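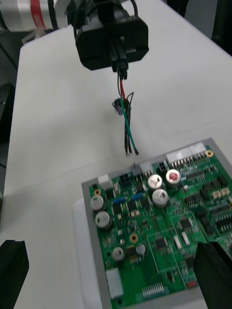 2 min read

Section 6: When the plug jams halfway in

I wrote this section after my own Groron cell at Preriddale jammed in January, so you get the version with my mistakes taken out. The left arm stopped with error 44 (insertion force too high), and I did what you shouldn't do. I hit Resume. Three bent pins later, I had a long talk with Amber Hendriks, who looks after our spare boards!

1. Press Pause on the pendant. Leave both grippers closed for now.

2. Open the Force page in Setutora and write down the peak reading. Mine said 1,905, and the warning limit is 3,000, so the limit won't save your pins.

3. Back the plug arm out in a straight line at jog speed 2. No wrist rotation yet – that's how I bent mine.

4. Look into the header with a flashlight. If a pin leans, swap the board.

CAUTION: Keep your hands away from both arms until the drives are off. A paused arm can still move.

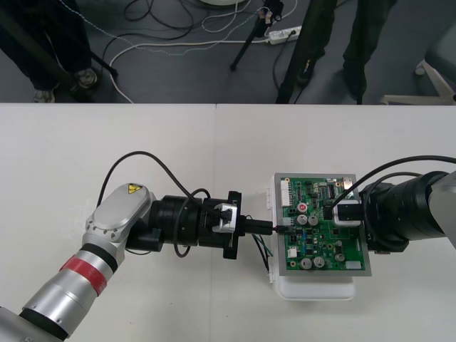

Can I release the holding arm first to take the pressure off?
Keep it closed until the plug is clear, or the board may lift and take the header with it.

5. Switch off the drives, then check the wires behind the plug for nicks or a strand caught in the fingers.

6. Re-teach the approach point and run it once with no plug. 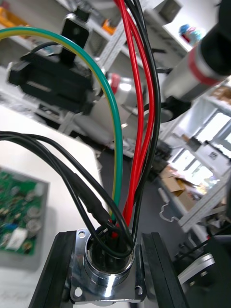 Wire drag was what caused my fault in the end. Sherif Benjelloun spotted it in the force log: the reading climbed well before the plug got to the header. Check every harness at your station, including the ones you aren't plugging in that day. Where a green-and-yellow wire arcs over and drops into a round connector next to a pair of reds, as it does on ours, give that arc plenty of room from the arm's path. Then run the job at jog speed 2 and watch the force page the whole way in.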